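Why Are Soft Toys So Squishy?

Give your favourite soft toy a squeeze. Now let go! Did it puff back into shape? There's some clever science hiding inside that little tummy.

Most soft toys are stuffed with fluff made of very thin fibres, a bit like hair but finer and curlier. All those curls push against each other and trap lots of tiny pockets of air. When you squeeze, the air gets pushed out and the curls bend. When you let go, they spring open again and air rushes back in (you can't see it, but it's there!).

Now think about a phone. It's hard and flat, and it has a glass screen. Squeeze a phone as much as you like and you won't feel it change at all. Hard things are great for keeping delicate parts safe. Soft things are great for cuddling!

Try it at home
Find 2 soft toys and 2 hard things, such as a spoon and a cup. Close your eyes and ask a grown-up to pass them to you one by one. Can you tell which is which just by touch? What colour do you think each one is? (That's a trick question, because your fingers can't feel colour!)
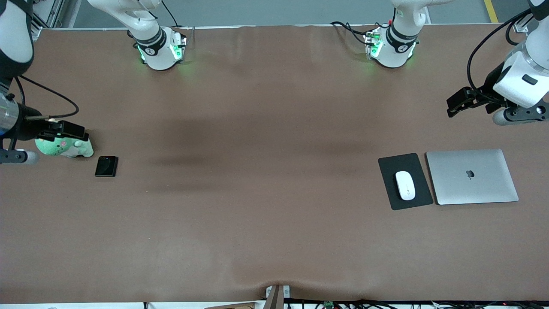 Words by Ngaio Fairweather

A mint-green toy with pink patches and a black phone, both lying on brown cloth. Which one would you choose for a pillow?

Soft toys come in all sorts of shapes: bears, dragons, even slices of toast! Next Saturday, line yours up from squishiest to firmest and see who wins.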